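Back from the interfaith study days in Magesa. I try to write down a few things before I forget them. (Thread)

The theme was how to teach scripture to young people who grow up between 2 religions. 87 participants, from churches, mosques and one small Hindu temple in Prirau.

Erasto Khaemba gave the best talk for me. He said we answer questions which the young ones did not ask, and we are tired before their real question comes.

On Tuesday there was a long debate about common prayer. We did not agree. I was glad that the final text says this openly.

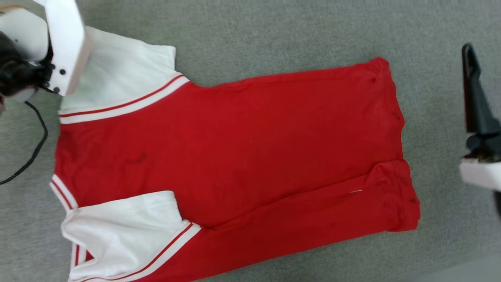 The next study days will be in Vorneris, and the theme is fasting. The young people asked to lead the first evening by themselves, and the elders said yes after some discussion. They also want to dress alike, so people can find them easily: a red shirt with white sleeves, with thin red stripes on the white trim. I will share the program when I receive it.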